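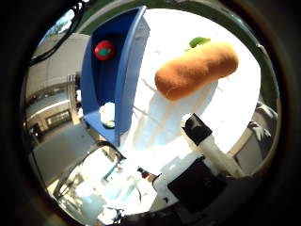 Play Food Sets — Frequently Asked Questions

Does the bread roll get dirty quickly?
It has a soft look, so crumbs and hair like to stay on it. Brush it with a dry, soft brush. If there is a stain, use a damp cloth and a little mild soap.

Can I put everything together in one bin?
Yes, one plastic bin is enough for a small set. Please put the heavy pieces in first and the bread on top, so it keeps its shape.

How do I wash the bin?
Warm water and dish soap. Let it dry fully before the food goes back in.

I lost one vegetable. Do I need to buy a new set?
No. Write to Didier Delaunay at Trillero with your order number. Single pieces are sent within 8 days — the shipping is free if you order 2 or more.

Which age is it for?
We recommend 18 months and older. Check the seams in the bread sometimes, and take it away if one is open.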